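The Schedule of Condition
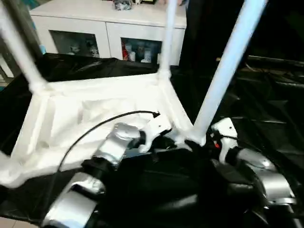

The bundle in Serrano v Plovier ran to 516 pages and was delivered to chambers at ten to five, in two lever arch files, with the index in the wrong one. Zerrin Ekinci signed for it and carried it up herself. The clerks had gone down to the basement to look at a leak.

It was a terminal dilapidations claim. Plovier had taken seven years of a ground floor unit and given it back. Serrano, the landlord, said it had been given back in breach of clauses 3.4 to 3.9, and had served a schedule of 119 items to prove it. Each item had a number, a clause, an alleged breach, a remedy and a cost. The last column was headed Tenant's Response and was for the most part blank.

Zerrin acted for the tenant. She had been led in the case until September, when her leader was appointed to the bench, and the solicitors had decided that the remaining money did not stretch to another one. The instructing solicitor was Birsen Oral of Grolum, who wrote short emails without greetings.

The first said: Item 43. See me before you see the client.

Item 43 was a door. It was described as an internal fire door, half hour, missing, with frame made good to a poor standard. Clause 3.6. Supply and fit new. The cost was not large. It would not have paid for the photocopying.

'She took it,' said Birsen, when Zerrin rang.

'Who took it?'

'Mrs Uysal. Director of Plovier. She took the door off and she has it at home.'

'Was it hers?'

'That is what I would like you to advise on.'

Zerrin turned to the lease. The demise included landlord's fixtures and excluded tenant's trade fixtures, and there was a licence for alterations dated in the second year which permitted a partition 'as shown edged green on Plan 2'. Plan 2 had been copied in black and white. The door was either in the partition or next to it. If it was in the partition, the licence required it to be removed on expiry, and its absence was compliance. If it was next to it, its absence was a breach of clause 3.6, and conceivably a trespass to goods, although no one had pleaded that.

She asked for a colour copy. Birsen said that the colour copy was with the other side.

The other side was Ilze Kļaviņa, who had been in Zerrin's year at Bar school and had beaten her in the final of a mooting competition on the construction of the word 'forthwith'. They had not been against each other since. Zerrin wrote to her in the usual form, without prejudice to the question of whether the request should have been made earlier. The plan came by return, folded in eighths, with a compliments slip that said 'I wondered when you would ask.'

The green line stopped at the door. It did not include it and it did not go past it. Whoever had held the pen had lifted it at one side of the opening and put it down again at the other.

The conference was on 9 May 2018 at half past four. Müzeyyen Uysal came alone and kept her coat on. She was asked about the heating, the ceiling tiles and the loading bay shutter, and gave answers that were clear and matched her statement. Then Zerrin asked about the door.

'It has the heights on it,' said Mrs Uysal.

'I'm sorry?'

'My sister's children. They came in after school, until they were old enough not to. We marked them on the edge, in biro. The boy is up to here.' She held her hand level with the second shelf of the bookcase. 'The new people would have painted it.'

Zerrin wrote down: pencil / biro marks, edge of leaf. Then she crossed out 'pencil'.

'Did you take it because you believed it formed part of the partition?'

Mrs Uysal considered this for some time. Birsen looked at the radiator.

'No,' she said. 'I did not think about the partition.'

It was a truthful answer and, as evidence, of limited relevance. The meaning of the licence was a matter of construction and did not depend on what the tenant had in her mind when she unscrewed the hinges. Zerrin explained this. She explained that she could properly argue the point on the plan, that the point was respectable, and that if it failed the sum was small. She explained that Mrs Uysal would be asked about it in the witness box and must say what she had just said.

'And if we lose, do they get the door?'

'They get the cost of a door.'

'Not that one.'

'They haven't asked for that one.'

Mrs Uysal did up the top button of her coat.

Hülya Saraç, the landlord's surveyor, met the tenant's surveyor on site the following week, and between them they agreed all but nine of the items. The shutter was agreed. The ceiling tiles were agreed at half. Item 43 was not among the nine. Zerrin went through the joint statement twice to find it. It was on page 7, in Ms Saraç's column, and it read: 'Line on Plan 2 inconclusive. Not pursued.'

She rang Ilze, which she would not ordinarily have done.

'Your surveyor has dropped the door.'

'Has she?' said Ilze. 'I'll have to look. Is your skeleton going to be late?'

'No.'

'Mine is,' said Ilze, and put the phone down.

Zerrin took a ruler and drew a line through item 43, across all six columns, and initialled it. Then she went on to item 44, which was a coat hook.

Filed under: Short Fiction / Law & Lawyers

3 comments

votport_reader: Enjoyed this. A landlord's surveyor dropping an item without a fight is the least believable thing in it, and I did dilaps for years.

M. at the back: Does Ilze know about the heights? I read it twice and I think she must, but I can't find where she would have heard.

Tenant for Life: Small point, but wouldn't section 18 have capped most of this anyway if the landlord was refitting? Good ending with the hook.

Contact the editors | © Votport Quarterly and the authors | Back to top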